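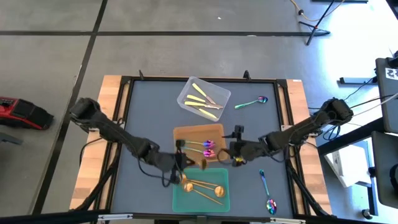 3.2 Upkeep of the cell

Figure 2. The cutlery cell, with both arms over the work surface, the clear container, the board and the green tray.

We came to know this cell rather well over the 691 episodes we kept, and most of what we learned had to do with small, dull things like cables. The black cabling is left loose along the left arm – an early attempt to tie it down tightly had the wrist pulling against its own wires. Every 11 episodes the grippers were opened fully, the finger pads were wiped, and both arms were sent back to their home pose. Spoons with thin handles are unforgiving of a worn pad, so Rozália Vincze replaced the pads whenever the closing gap drifted, and she very kindly kept a log of it all. The clamps on the top rail were checked before each session, and the wrist calibration was repeated after any pad change, as described in Section 5.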